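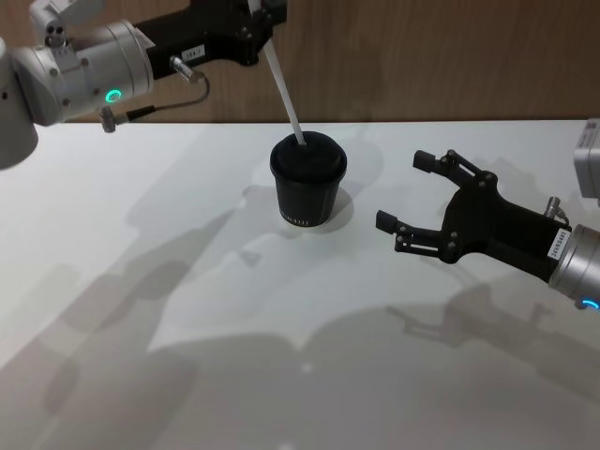
Bench notes, February 5, 2024
Drinks table: cups, lids, straws

The black cup is back on the table with its domed lid and the long flat white straw in it, so today's entry is about that and I will try to keep it under control. Last time I wrote about straws it ran to two pages and someone drew a straw in the margin.

Stock first. The Trukico carton is down to 34 straws. It was 33 until I found one behind the kettle, which I have washed and am counting. The Trotano lids are fine, we have more lids than any workshop needs, and they nest so tightly that getting one off the stack still takes two people or one person and a butter knife. Please put the butter knife back in the drawer afterward. I have moved the stack to the second shelf, left side, next to the tape.

Cup
Matte black, a bit wider at the top than at the base. I like this cup. It doesn't throw glare the way the old glossy ones did, and it shows every fingerprint, so wipe it before you put it down. There's a band of tiny white lettering near the bottom. Every visitor bends over to read it and every visitor straightens up again looking let down. Use the lettering if you want a way to tell whether the cup has been turned, but write down which letter you started from. I didn't, twice.

Lid
Press down all the way around the rim with your thumb. The dome makes people want to push on the middle, and the middle does nothing except dent and then pop back out with a noise during somebody's phone call. Check the side away from you. I have picked up a cup by its lid 7 times since October and been sorry on four of those. The carpet square under the sink is what's left of the fourth.

Straw
The straw goes into the top of the lid and leans. It has always leaned. I spent a good part of the morning deciding whether the lean was a problem and came down on the side of no, on the grounds that every drink I have ever bought had a leaning straw and I drank it anyway. What matters is that the lower end goes right into the lid instead of resting on top, where it looks perfectly convincing until you touch it.

The round ones from the old Gornirance order roll off the table if you lay them down. The flat ones stay where you put them. That is the whole case for flat straws and I made it at some length in the purchase request, which went through, possibly out of fatigue. They do crease if you pinch them hard near the end. Creased ones go in the jar marked CREASED. The jar marked STRAWS is for straws. I should not have to write this but there was a teaspoon in it.

Length is still an open question. Long ones are easy to get hold of, and also easy to catch with a sleeve on your way past. I caught one with a sleeve at lunch. Cup over, lid held, very pleased with the lid, less pleased with the sleeve. Short ones stay out of trouble and then disappear into the cup the minute anyone gives them a nudge. I have asked for a middle length and been sent a catalog.

Table
The cup goes near the center. There was a circle of pencil to show where, until the table got a proper cleaning last week, for which thanks, sort of. I have drawn a new one. It's lighter than the old one and also not quite round. Keep mugs that are really being drunk from on the window ledge. The Bhat mug in particular is dark enough to pass for ours if you aren't looking, and I don't want to repeat the afternoon when I spent a while adjusting a lid on somebody's soup.

Washing up
Warm water, the soft brush, no scouring pad — the matte finish goes shiny where you scrub it and then we're back to glare. Lids drain dome up. Dome down, they hold a spoonful of water for days and give it to whoever picks them up next. Straws get dried flat on the towel. I have stopped trying to dry the insides.

Cost, so it's written down somewhere: the supplier will only do the next batch of straws in 3000s. At the rate we get through them that's a straw supply I would be leaving to my heirs. I've asked whether we can split a carton with the break room. No answer yet. The break room is said to prefer paper, and feelings run high.

To do
Redraw the circle with the compass, if the compass turns up.
Label the second shelf.
Find a lid that comes off the stack without cutlery.
Try a straw with the last bit trimmed and see if it still catches sleeves. Scissors are in the tape drawer.
Find out whose teaspoon.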